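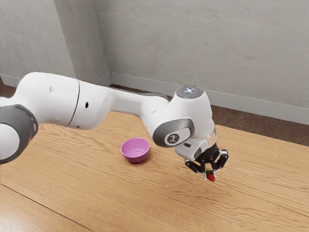 シミュレーター上の作業画面。いちごをピンクのボウルに入れる課題

遠隔操作で教示したデータの「つかみ直し」は残すべきか

Natalina Messina
シミュレーター内のアームを手元のコントローラーで動かし、いちごをつかんでボウルに入れる動作を記録しています。2月から始めて、集まったのは220回分です。

困っているのは、つかみ損ねてやり直した回の扱いです。操作に慣れていない頃の記録に多く、これを全部捨てると手元のデータがかなり減ります。残した場合、学習後のアームまで無駄につかみ直すようになりませんか。記録の長さもばらばらで、いちばん長い回は1065ステップあります。

Ustyna Kobzar
最後にボウルに入っている回なら残しています。きれいな回だけで学習させたときは、指が少しずれただけで空のまま運んでいくことがありました。

ただし、操作者が迷って止まっている区間は切ります。うちでは手先も指も動かない状態が続いたら、その部分を間引くだけです。切り口の前後で姿勢が飛んでいないか、再生して確認してください。656回分をこのやり方で整理しましたが、途中で落としてそのまま終わった回は別フォルダーに分けました。

長さについては、1065ステップの回をまず見直したほうがいいと思います。ほとんど停止時間かもしれません。

odatov_user
全部撮り直したほうが早いです。慣れれば1時間でほぼ220回いけます。

Natalina Messina
ありがとうございます。長い回を再生したら、視点を切り替えている間ずっと止まっていました。停止区間を切ってから、つかみ直しありとなしの両方で学習させてみます。

関連する投稿
・コントローラーを離すと手先が少し下がる
・教示データの記録周期を途中で変えてもいいか
・Prosteroで記録したファイルが再生できない
・グリッパーの開閉が1テンポ遅れる

当サイトではログイン状態の保持と利用状況の把握のためにCookieを使用しています。設定は変更できます。
同意する　設定を変更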